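Furnival, the robot in the back bedroom

Nazmiye Altıntaş builds at home, in a back bedroom in Drotcombe, with the door shut against the dog. The robot is called Furnival. It has a white body and two arms, each ending in a gripper with a pair of fingers, and so far it exists in full only on her computer. The real one stops at the left shoulder.

She began in July with a budget of £2,000 and has spent £1,720 of it. Most of that went on motors. The gearboxes came second-hand from Perdale, a small supplier she found through the Pirkusberg workshop, where she pays by the month to use the lathe.

"I wanted to cut metal on day one," she says. "Then I priced a replacement wrist."

So the evenings go on simulation. She gives the model a furnished room and sets it a household job, and at present the job is drawers. Opening one takes a grip on a small round knob, a straight pull and a body that stays put while the arm moves. Her early versions leaned into the pull and went over. She has logged some 600 attempts, and keeps notes on the bad ones in a school exercise book.

The room has a dresser with an orange top and coloured drawers, a desk lamp, a sofa and a copy of The Starry Night on the wall. She likes a bit of clutter. A lamp on a dresser gives the arms something to knock over, and her own house is full of lamps.

The next part to be made is the elbow, which she will turn at Pirkusberg once the lathe is free. The drawer code needs work before then.
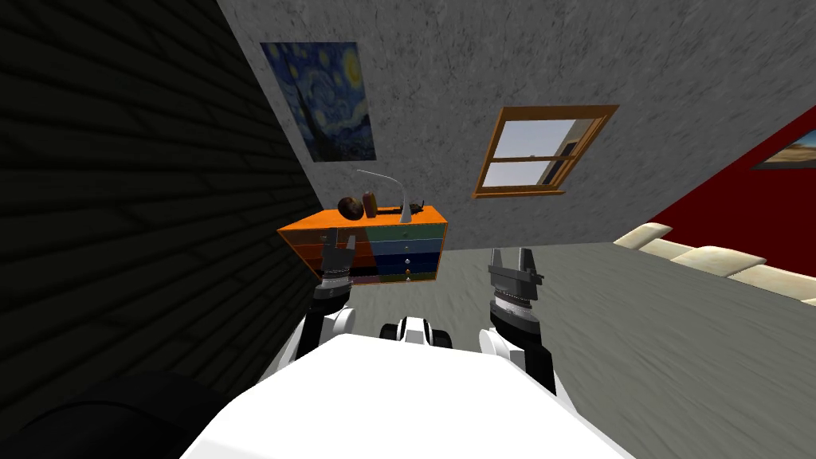 Altıntaş has set aside what is left of the budget for bearings and a second power supply. The dog's bed will have to move to the landing when the right arm goes on.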